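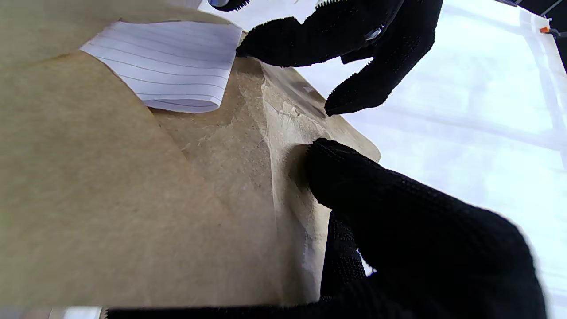
Portes ouvertes chez Indside, poste « courrier » : les doigts gantés de noir sur la pochette kraft, une feuille lignée dans l'ouverture.

J'avais promis à mes collègues du service des archives un compte rendu honnête, le voici, avec du retard. Pour ceux qui n'ont pas suivi : notre établissement cherche depuis décembre une solution pour le dépouillement des dossiers papier, et la société Indside, installée à Dotville, ouvrait son atelier au public le 30 juillet 2024. L'invitation parlait de « manipulation autonome de documents ». Je me suis inscrit à la visite de l'après-midi en pensant que j'allais surtout voir des diapositives.

Il y en a eu. Une demi-heure de diapositives, dans une salle mal ventilée, avec beaucoup de flèches et un mot que je ne veux plus entendre avant l'automne, « fluidité ». Le logiciel maison s'appelle Biltura. D'après l'orateur, il apprend à partir de gestes qu'un opérateur montre plusieurs fois. Combien de fois ? La question a été posée par une dame du premier rang, et la réponse a été que cela dépendait.

Ensuite seulement, l'atelier. Nous étions divisés en groupes, le mien confié à Huiling Lü, ingénieure, de loin la personne la plus intéressante de la journée. Elle répondait aux questions sans regarder le responsable commercial, ce qui m'a tout de suite rassuré. Quatre postes à voir, et je passe vite sur le tri de bouchons et le pliage de torchons, qui amusaient les enfants. La troisième démonstration était en panne et le restera dans ce compte rendu.

Le poste courrier, lui, nous concernait directement. Une pochette en kraft, une feuille lignée à l'intérieur, et une pince à deux doigts qui doit tenir le papier, écarter l'ouverture et sortir la feuille. Les doigts portent une maille noire, comme des gants de jardinage du commerce. J'ai demandé pourquoi. Mme Lü m'a dit que le caoutchouc nu collait au papier et que le métal glissait, et qu'ils avaient essayé bien d'autres choses avant d'en arriver là. Je trouve la réponse plutôt sympathique, mais je note qu'on est loin du matériel « industriel » annoncé par la brochure.

J'ai regardé six essais. Quatre ont abouti, c'est-à-dire que la feuille a fini sur la table. Dans les deux autres, la pince a lâché le rabat et il a fallu remettre la pochette en place à la main. Le meilleur essai a pris environ 30 secondes. Chez nous, n'importe quel agent ouvre une pochette, sort le contenu, vérifie l'ordre des pièces et passe à la suivante en bien moins de temps, tout en répondant au téléphone.

On me dira que la machine travaille la nuit. Peut-être. Mais il faudrait alors parler de ce que la démonstration ne montrait pas. La feuille était vierge, toute seule, en bon état. Nos dossiers contiennent des trombones rouillés, des pelures, des photographies collées à l'adhésif, des feuillets qui se déchirent quand on les regarde de travers. J'ai vu les doigts appuyer sur un rabat passablement froissé, et je ne confierais pas un registre à cette poigne. Mme Lü en a convenu sans détour : le réglage de la force reste leur gros chantier, et elle déconseille pour l'instant tout papier ancien. Le commercial, à deux mètres, assurait au même moment à un autre visiteur que « tous les supports » étaient pris en charge.

Il a aussi été question d'un client pilote, la maison Montes, qui ferait ouvrir par ce système une partie de ses retours clients. J'ai demandé si l'on pouvait les appeler. On m'a pris ma carte - j'attends toujours.

Côté pratique, pour ceux qui voudraient y aller : le parking est petit, l'accueil correct, le café bon. Mettez des chaussures fermées, on vous refuse l'atelier en sandales (un monsieur a suivi la visite depuis la porte). Les photos sont autorisées partout sauf près des armoires de commande. Demandez le groupe de Mme Lü si vous avez le choix.

Mon avis pour le service : ne rien signer, ne rien réserver au budget. Pour du courrier neuf et standardisé, je veux bien qu'on en reparle, à condition de venir avec nos propres pochettes et de choisir nous-mêmes l'ordre de passage. J'ai posé la question à Mme Lü en partant, elle est d'accord sur le principe. Il me faut donc une caisse de dossiers éliminables, kraft et chemises cartonnées mélangés, agrafes comprises. Si quelqu'un au deuxième sous-sol peut m'en mettre une de côté, je passerai la prendre.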